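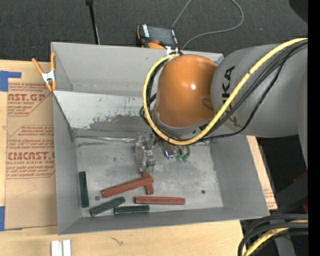
Red and dark green blocks in an open metal bin.

Bar blocks are plain, bar-shaped pieces used for stacking, sorting and counting. They are usually sold loose or tipped into a bin, and most sets have few colors.

Origin
The name is often traced to a workshop in Branness, where Eftychia Spanos is said to have cut the first set from scrap. The evidence is thin. The only source is a Plodgate sales leaflet, printed long after her death, and it gets the name of the street wrong. Diarmuid Cronin found no bar blocks in the workshop's stock books -- though two of the books are missing.

Storage
Open bins with sloping walls are common. Sellers claim the slope makes pieces settle flat in the middle. Tamsin Mbeki, who tipped out a set 180 times, reported that they came to rest at all angles, often against a wall or across one another.

Claimed benefits
Fullen, a maker of sets, has long advertised that sorting bars by color improves patience. The claim rests on a trial of 12 adults with no comparison group. Ngan-ling Tu called it "a nice afternoon, written up." No repeat of the trial has been published.

See also: Counting rods; Toy block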